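Remplacer le ventirad de votre Skillmont 9
Chapitre 3 du guide d'entretien - Nettoyage du processeur et pose du nouveau refroidisseur

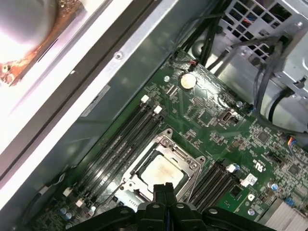 Avant de commencer

Bonne nouvelle : c'est l'une des opérations les plus gratifiantes de tout le guide ! Un ventirad neuf et une pâte thermique fraîche, et votre tour peut redevenir bien plus discrète. Comptez environ 23 minutes pour une première fois, un peu plus si vous prenez le temps de ranger vos câbles (et franchement, profitez-en).

Il vous faut :
- le ventirad Avell fourni dans le kit et son sachet de vis
- un tournevis cruciforme moyen, de préférence aimanté
- de l'alcool isopropylique et des chiffons non pelucheux
- la seringue de pâte thermique Irham

ATTENTION : éteignez l'ordinateur, basculez l'interrupteur de l'alimentation sur 0 et débranchez le cordon secteur. Appuyez ensuite quelques secondes sur le bouton de démarrage pour vider les condensateurs.

Nettoyer l'ancienne pâte

1. Couchez la tour sur le côté, carte mère vers le haut, et touchez une partie métallique nue du châssis.
2. Débranchez le ventilateur de la prise CPU_FAN, puis desserrez les quatre vis de l'ancien refroidisseur en croix, un tour à la fois.
3. Faites pivoter doucement le bloc de gauche à droite avant de le soulever. S'il résiste, ne tirez pas ! Rebranchez son ventilateur et le secteur, laissez tourner la machine quelques minutes, puis recommencez depuis la mise hors tension.
4. Laissez le processeur dans son support, levier verrouillé.
5. Humectez un chiffon et essuyez la plaque métallique du processeur, des bords vers le centre. Changez de face souvent. Un film jaunâtre ou grisâtre est tout à fait courant, deux ou trois passages en viennent à bout.
6. Laissez sécher complètement.

Remarque : ne versez jamais l'alcool directement sur le processeur, et n'utilisez ni lame ni éponge abrasive.

Poser le nouveau ventirad

7. Déposez au centre une noisette de pâte de la taille d'un petit pois. Inutile de l'étaler, la pression s'en charge très bien.
8. Retirez le film de protection sous la base du ventirad Avell. C'est l'oubli le plus classique !
9. Présentez le bloc bien à plat, ventilateur orienté vers l'arrière du boîtier, et engagez les quatre vis de deux tours chacune.
10. Serrez en croix jusqu'à la butée. Les ressorts règlent la pression, ne forcez pas au-delà.
11. Rebranchez le ventilateur sur CPU_FAN et vérifiez qu'aucun câble ne touche les pales.

ATTENTION : si vous devez soulever le bloc après l'avoir posé, nettoyez tout et remettez de la pâte neuve.

Premier démarrage

12. Redressez la tour, rebranchez le secteur et allumez. Le ventilateur monte brièvement en régime, puis se calme.
13. Entrez dans le BIOS (touche Suppr) et ouvrez la page Températures. Laissez la valeur se stabiliser quelques minutes.
14. Si le message « Erreur 1279 » s'affiche, le ventilateur n'est pas détecté : éteignez, débranchez et reprenez à l'étape 11.

Le ventirad démonté se dépose en point de collecte ou dans l'un des ateliers Beaudoin. Pour le réglage des courbes de ventilation, rendez-vous au chapitre suivant - c'est là que le silence se peaufine !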